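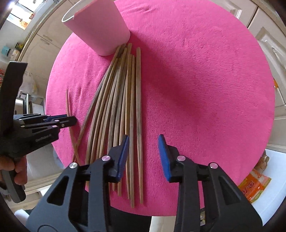 How to practise the chopstick task with two hand-held grippers

This page is for new members of the Moltstead robotics club who joined after December. Yusri Subramaniam wrote the first version and I have added the parts that people asked me about most often. The task is simple to say: take the chopsticks from the table one by one and put them in the cup. It is not so simple to do well.

What you need

Two grippers, one for each hand. One bundle of wooden chopsticks. A straight cup with a flat bottom, heavy enough that it does not fall when a stick touches the rim. A table you can reach across from one side, and a cloth to cover it. We like a ribbed cloth or a towel, as the sticks roll less on it than on a bare table top.

Setting up

1. Spread the cloth and pull it flat. Small wrinkles are allowed, but keep them away from the place where you will pick.

2. Put the cup at the far side. Lay the bundle in front of it with the thick ends near the cup and the thin ends towards you, then open it a little like a fan.

3. Check that both grippers open and close fully before you start recording. If one of them feels stiff, tell Ruben Bosman and take another from the shelf.

Picking

Begin with a stick that lies at the outside of the fan. Bring the open jaws down with one on each side of the stick, and stop just when the pads are at its height. Close slowly. If you close fast, the jaws push the next stick and then you have two problems.

Hold the stick with the blue pads, never with the black bars behind them. The bars are smooth and the stick will turn.

For the sticks in the middle there is usually no space for a jaw. Use the other gripper to push the neighbours a little to the side — only a little, or they roll under each other.

Putting in the cup

Lift until the lower end is higher than the rim, move over the cup, make the stick upright and open. Do not throw it. When the angle is wrong, put the stick back on the cloth and take it again closer to the thick end.

How much to practise

Do 20 full rounds before you record for the team. Itsuki Ebihara needed 18 before she was satisfied with her left hand, so do not be sad if the first ones are ugly. The club set has 1,795 good rounds now, and bad rounds must be marked as bad and kept in the separate folder.

Write your name and the round number in the log after every round. Questions about the log go to Endang Lubis.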